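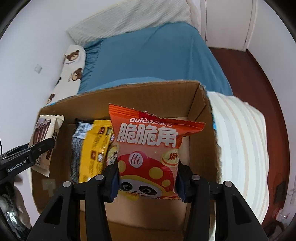
Packing Work at Sevau: Photo Gallery

Sevau packs mixed snack boxes for shops in and near Westach. Since March, nine of its packers have spent part of each week working with hand-held grippers. What they record is used to train the arms on the Bridley line, which handles the plain, repeat orders. Mixed boxes are still packed by hand in Westach.

The recording is done in ordinary rooms as well as on the packing floor, and the hours are paid at the line rate. By the end of June the group had logged 1,481 runs.

1. One bag at a time
A panda snack bag held upright between the two fingers, with other packages standing in the open carton. Packers say soft bags took the most practice. Squeeze low and the top folds over; squeeze hard and the chips break.

2. Box and snacks on the bed
An empty milk carton box with the snacks spread out in front of it, including a packed egg, a bag of round candies and a large black and yellow bag lying face down. Both grippers are at the foot of the bed.
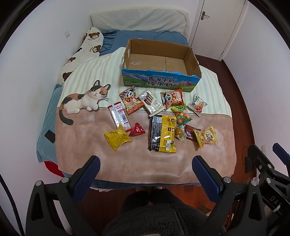
What has changed on the floor

The Bridley line used to need two packers per shift on repeat orders. It now needs one, who clears jams and checks weights. The second position moved to recording and to mixed boxes. Hours have stayed the same, but the early shift starts at 6:30 a.m. instead of 6:00.

Packers asked for shorter recording blocks after several reported sore wrists. A block is now 32 minutes, followed by a break away from the grippers.

Questions about shift changes go to the Jenkins building office, extension 448.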